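Artificial Flowers

Artificial flowers (you'll also hear silk flowers, faux flowers, or just "fakes" if you hang around my house) are imitations of real blooms made for decoration. I've been keeping this entry on the Gusby home wiki going for a while now, and I'll try to stick to what's useful, though I do get carried away — sorry in advance! Last updated 2025-05-18.

What counts as one

Pretty much anything that copies a cut flower and doesn't need water. Most of what you find in stores has a wire core wrapped in plastic for the stem, with petals of polyester fabric pushed onto it. Older ones were silk, and the name stuck even after the silk went away. You also get paper, foam, latex-coated "real touch" types, and dried flowers, which some people file here and I don't, because a dried flower was once a flower.

A single piece is called a stem, even if it has several heads. A stem with one big head is a focal stem. A stem with two or more smaller heads along it is a spray, and those are the ones I buy too many of.

Common kinds

Roses outsell everything in every shop I've ever asked in. The open, ruffled sort looks best up close, and buds are handy for filling in behind. Carnations come next, and I'll defend them to anybody: the crinkled petals hide the fabric edges so well that a cheap carnation looks better than a pricey lily. Peonies, hydrangeas, tulips and eucalyptus fill out the usual shelf.

Colors go in and out. When I started, everything was cream and dusty blue. Lately it's all coral, salmon and blush, and I'm happy about it.

Vases

Since there's no water involved you can use nearly anything, including that pretty pitcher with the crack in it. Two things matter, the width of the neck and the weight of the base. Fake stems are stiff and top-heavy, and a light vase will go right over when somebody bumps the table (ask me about the Porkarau vase, may it rest in pieces).

White ceramic is the easy choice because it goes with every color and hides the stem ends. Clear or tinted glass is prettier but shows everything going on inside. Baltasar Ibarra, who edited this page before me, liked to pour in 2 inches of clean gravel and push the stems down into it, and I still do it his way. I get my gravel from the Hrnčiar garden place, where a bag lasts me forever.

Arranging

Put the biggest bloom in first, fairly low and a little off center, then work outward with the smaller heads and let the greenery cover the gaps. Hold each stem upright next to the vase before you commit, with the bottom tip near the tabletop, and you'll see right away how tall it's going to stand. If it's too tall, bend the end up inside the vase before you go reaching for wire cutters. You can't un-cut a stem! Long ones usually run to 16 inches or more, so there's plenty to work with.

Mixing two vases on one table works nicely when they share a color family and differ in height. I put the fuller bouquet in the taller spot and keep the other one loose, and a patterned tablecloth underneath ties it all together as long as the print is small and soft.

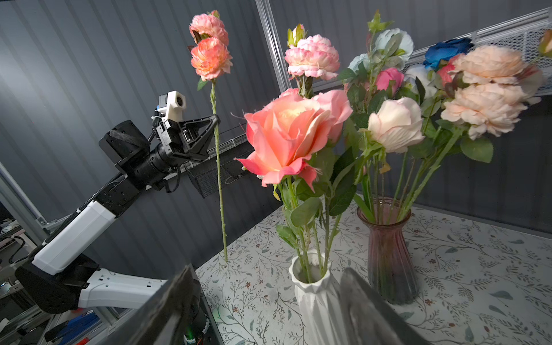

Cleaning and storage

Dust is the big enemy. A hair dryer on the cool setting takes care of most of it, and a soft paintbrush gets down between the petals. For fabric heads that are really grubby, I shake them in a bag with a handful of table salt, then tap them off outside. Test a hidden petal before you use any kind of wet cleaner — reds and deep pinks can bleed.

Keep them out of direct sun. I left a bunch of coral sprays on a south windowsill one February and they were the color of weak tea by summer.

For storage, stand the stems up in a tall box with tissue around the heads. Lying flat, they crush. Prinport sells a divided carton that fits roughly 90 stems, and I have two of those under the stairs, plus a third that my sister doesn't know is in her garage.

See also

Dried flowers; Table settings; Vases and pitchers; Wreaths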